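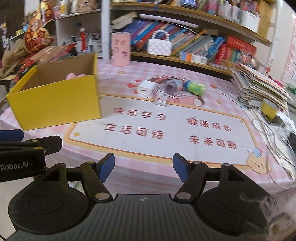

桌面整理工位：Clilter 手持夹爪采集服务试用日记

2021年4月
记录单位：Asen 服务机器人评测室
记录人：评测室当值人员

一、到场与交接

上午九时前到达试用住户书房。Clilter 方面由 Lev Melnychuk 到场，本室由 Nadine Moussa 带队，本人负责记录。双方在门厅核对服务清单：手持夹爪一副（左、右各一）、充电底座、背负式主机、校准板、操作员手册、任务卡一套。手册为英文本，中文译本缺附录，Melnychuk 先生答应补寄电子版。充电底座的电源线比清单所列短一截，临时从客厅接了插线板，已在交接单备注栏写明，双方签字。

本次试用的对象是 Clilter 的“到户采集”服务，即由供方提供设备和操作员培训，在真实居室内由人手持夹爪完成日常动作，同步记录图像与夹指开合，交付整理完毕的数据。本室受 Domański 家居委托，就该服务是否适合列入其下一年度采购名录提出意见。委托方关心的是整理类任务，特别是小件、软件和透明件。灶台和衣物类任务不在本次范围之内，Melnychuk 先生两次提出可以顺带演示，均婉谢。

试用为期3天，今日为第二日。第一日在本室样板间进行，桌面为素色台面，物件由本室统一配发，情况已另行记录，不再重复。今日改在住户家中，物件由住户自备，本室不作增减。

二、工位情况

书房靠墙为木质书架，书桌紧贴书架摆放，桌上铺粉白格纹桌布。桌布印有卡通图案，并有“快乐学习”“健康成长”“生活可待”“未来可期”四句。昨日在样板间讨论时，Moussa 女士即提出印花台面应当单列一项考察，今日的桌布正合此意：红心、星星和小狗图案与实物混在一处，颜色又与部分物件相近，对后续的识别环节是实在的考验。Melnychuk 先生建议先铺一块灰色衬垫再开始，称这是他们在外地的通行做法。本室未予采纳。委托方的用户不会在家里铺灰色衬垫。

收纳容器为一只敞口黄色盒子，放在桌面左侧。右侧有一摞纸张册子，边缘参差，旁边还有白色和灰色线缆盘绕。线缆是否移开，双方意见不一。供方认为线缆可能缠住夹指，影响操作员安全；本室认为线缆属于书桌常态。最后议定：线缆原样保留，任务卡不涉及线缆，如发生缠绕，即刻停录并登记。

书架上的书册、小手袋、饰物等一概不动。住户另有要求，书架及包装袋装的物品不得触碰，已口头转告操作员，并抄在当日注意事项首行。

三、校准

校准用时较手册所写为长。背负式主机启动后，左手一侧的图像先行接入，右手一侧两次未能识别，第三次更换接口后恢复。Melnychuk 先生判断为接头松动。本室仅记录现象，不对原因下结论。

夹指闭合归零需操作员握紧到底并保持，待主机提示音响后松开。提示音偏轻，操作员两次提前松手，只得重做。建议供方增加振动提示，或者允许调节音量。此条已当面提出，对方记下。

两只夹爪均为黑色外壳，夹指末端为深蓝色指垫，两垫相对。侧面可见白色的“Robot.AI”字样，另一处有灰色凸起的“DAS”字样。为免与服务名称混淆，本日记及后续报告一律以“左手”“右手”相称，不使用外壳字样。本室评的是服务，硬件归属、型号与授权关系请供方另附书面说明，今日尚未收到。

四、上午：单件任务

任务卡按由硬到软的次序进行。操作员由供方派出，入职未满一年，动作稳当，话不多。本室要求其按平日节奏操作，不必为照顾记录而放慢。

硬质方块类。桌上有白色立方体电源适配器一件。适配器棱角分明，指垫贴合面大，操作员表示最为省力，夹取姿态也较统一。唯拿取时操作员习惯先用一侧夹指将其拨正，再行闭合。这一拨动作是否计入有效段落，Clilter 的标注规范里没有写。Moussa 女士认为应当计入，并建议单设标签。Melnychuk 先生表示可以商量，但改规范须经其总部同意。

圆环与卷状物。环状胶带一类的东西比较麻烦：平放时高度低，竖起又容易滚走。操作员试了两种方法，一种自上而下夹外缘，一种以一指探入环内。后者较快，但手腕压得很低，夹爪壳体多次擦到桌布，桌布随之起皱。桌布起皱以后，印花位置就与之前的记录对不上了。本室请操作员每完成一张任务卡后抚平桌布一次，此项耗时应计入工时。

异形玩具。绿色玩具表面起伏，一端为蓝色，任务卡只写“玩具”二字。操作员问夹哪一端，供方答“随意”，本室无异议，但请在数据中注明抓取部位。对采购方而言，随意与可追溯是两件事，价目表上也应分开列明。

透明与半透明件。桌上有半透明小件，委托方对此类最为重视。从操作员肩后观察，人眼尚可分辨，回看主机小屏时边缘发虚。小屏分辨率有限，不能据此判断成品质量，须待 Breson 软件导出之后再看。此处存疑，留待明日。

十一时许住户送来茶水，暂停片刻。住户询问桌布要不要换成新的，答以不必。

五、服务人员与流程

供方流程中值得肯定的一点是停录制度。凡操作员感到手酸、视线受阻或者旁人走近，均可自行按停，不须请示，也不扣绩效。上午按停多次，供方未露催促之意。本室历次试用的几家单位当中，把这一条写进手册并且照办的不多。

不足之处在于换卡。任务卡为纸质，由第二人念出，念完再由操作员复述。复述时双手持械，无法翻看，长一些的指令往往要念两遍。Melnychuk 先生介绍，语音播报功能预计7月上线，届时老客户免费升级。本室要求将“免费升级”一项写入报价附件，口头承诺不作为评分依据。

手部负担亦须记载。单只夹爪不算重，但前伸姿势保持久了，肩部吃力。手册规定单次连续录制至多50分钟，操作员本人的意见是实际到一半便应休息。本室倾向于采信操作员意见，并拟建议委托方在合同中约定更短的时限。

午间在住户小区外用餐，未谈公事。

六、下午：杂物与双手任务

下午转入双手任务。桌面物件聚在一处，彼此遮挡，软件与硬件相混。任务卡要求左右两手协同，一手稳住或者拨开邻近物件，另一手取出目标，送入黄色盒子。

操作员对双手任务明显更为谨慎。左右夹爪壳体宽，两手同时进入物件堆时容易互碰，碰到之后主机会记一次异常标记，须人工复核。Melnychuk 先生解释，异常标记不影响交付，仅供质检参考。Moussa 女士要求提供异常标记的完整清单，不接受只给汇总。对方同意。

毛绒玩具的情况单独记一笔。软件对夹持力不敏感，指垫压下去便有形变，操作员普遍容易握得过紧。供方培训教材里有一节专讲软件，要点是“看到布面内收即止”，措辞不够精确，但操作员确实照此执行。夹持时玩具的头、嘴等突出部位会转向，前后两次的朝向很难一致。对训练用途而言，朝向多样本是好事，对验收而言则需要事先说好，不能到了交付时再争论算不算重复。

透明包装袋最费工夫。袋子皱折处反光，指垫夹上以后滑脱，操作员改用指尖挑起一角再夹。此类动作在手册中归为“非标准抓取”，按另一价档计费。本室当场提出异议：住户桌上包装袋随处可见，委托方采购的正是这类场景，将其列为非标准，等于把主要内容放在附加项里收费。Melnychuk 先生没有当场答复，表示回去请示。此项列入待决事项。

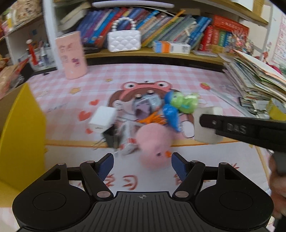
下午工位：双手任务，夹指前方为粉色毛绒玩具，左侧为揉皱的透明包装。

录制期间，靠近桌右侧纸堆的一段动作较为局促。纸堆高，右手从侧面进入时空间有限，操作员须将手腕外翻。供方询问可否将纸堆移走，本室未同意，请其如实录制，夹不到便记夹不到。失败段落的保留与否，也是今日争论较多的一项。Clilter 现行做法是自动剔除失败段，交付时只给成功段。本室认为失败段应当一并交付，单独成目录，由委托方自行决定取舍。双方各自陈述理由，未达成一致，留待报价阶段处理。

七、当日数据初核

收工前在住户餐桌上完成初核。主机读数显示今日共录得293段，经 Breson 初筛程序自动通过253段，其余转入人工复核。初筛以图像清晰度和时间戳对齐为标准，不涉及任务是否完成，因此通过数不能当作成功数使用。这一点已向 Melnychuk 先生说明，请其在日后的宣传材料中不要混用。昨日样板间的演示幻灯片上就有一页把二者写在一起，容易引起误会。

抽看数段，有如下观察：

画面下方由夹爪壳体占据，指垫可见，夹指与目标的相对位置清楚。快速移动时目标物发糊，毛绒玩具尤其如此，慢速段无此问题。

印花桌布上的红心与星星在画面中颜色鲜明，标注员初次接触时须提醒其为印刷图案。供方质检员远程试标一段，把一颗红心标成了物件，随后自行更正。建议在标注须知中加入台面印花一节，附图例。

左右两路时间戳基本对齐，上午更换接口之前的几段除外。该几段已经标红，是否作废由供方提出书面意见。

画面边缘偶有操作员的手入镜。住户隐私条款中写明不录人脸，未提手部。请供方法务补一句话，免得日后有住户提出疑问。书架上的物品也会入镜，住户上午已知情并签字，同意书原件由本室保管，复印件交供方。

八、与住户的谈话

收拾设备时与住户作了简短谈话。住户总体配合，表示工作人员进门换鞋、说话轻声，印象不错。意见有两条：其一，主机风扇声比预想的大，在隔壁房间也能听见；其二，事先通知只说“来录一些收拾桌子的动作”，未说明要录一整天。第二条属实，通知由供方起草，本室审阅时也疏忽了，应一并改进。今后到户通知须写明起止时刻、到场人数和占用的房间。

住户问起录好的东西将来用在哪里。由 Moussa 女士作答，说明用于家用整理设备的训练和测试，不对外公开，住户可在约定期限内要求删除。住户又问删除要不要交费，答不要。该答复依据的是委托方合同文本，供方合同中没有对应条款，须补齐。

桌布已抚平，桌上物件由住户自己归置，本室未代劳。

九、待决事项

（一）透明包装袋等“非标准抓取”的计价，供方请示后书面回复。
（二）失败段落是否随同交付，目录如何编排。
（三）拨正、挑角等预备动作的标签设置，由双方标注负责人另约时间讨论。
（四）硬件型号与授权关系的书面说明。
（五）手册中文译本附录，以及短缺长度的电源线。
（六）隐私条款补充手部入镜和住户删除权两项。
（七）语音播报功能的升级承诺写入报价附件。

十、记录人意见

就今日所见，Clilter 的到户采集服务在人员管理和停录制度上较为规范，设备交接清楚，操作员受过切实的训练。主要问题集中在规范文本：计价、失败段、预备动作三处均以供方便利为先，尚未照顾到采购方的用途。半透明件的成品质量今日未能确认，本室暂不评分。

Moussa 女士阅后批注：同意上述意见，半透明件一项务必在明日导出之后逐段查看，不得抽样代替；双手任务的互碰记录请单独成表。另请记录人将今日争论各点整理成中英文对照，明早出发前交 Melnychuk 先生过目，以双方认可的文本为准。

设备当晚存放于本室库房，由供方加贴封条，钥匙在值班台登记。充电底座未随车带回，仍在住户客厅，已电话告知住户，明早顺路取回。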